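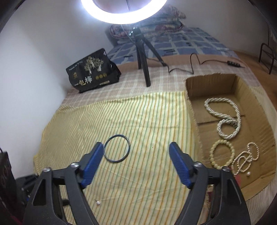
Notizen zum Vortrag: Plätze und Parks in Garberg

So, hallo zusammen, schön, dass ihr da seid! Erst kurz warten, bis die Tür zu ist.

Ich fange am Marktplatz an, weil ich da jeden Morgen übers Pflaster holpere (Fahrrad, keine Federung). Der Platz ist älter als das Rathaus, 226 Jahre — und war lange bloß Viehmarkt. Hier die Geschichte mit dem Brunnen, aber kurz halten!

Dann rüber zum Flusspark. Über 30 Linden, dazu die Wiese, auf der im August alle liegen. Fragen: Wer war schon mal am Steg Richtung Kurirow? Hände hoch.

Drittens die Hofgärten, mein heimlicher Liebling. Insgesamt 11, aber nur drei sind offen, und die Tore gehen um 18 Uhr zu. Das vergesse ich selbst ständig.

Vergleich mit Clalmont nur, wenn noch Zeit ist. Die haben ihren Paradeplatz komplett autofrei gemacht — ich bin da ja ein bisschen neidisch.

Danach Fragen, Wasser trinken, Pläne auslegen.

4 Kommentare · 9 Mal geteilt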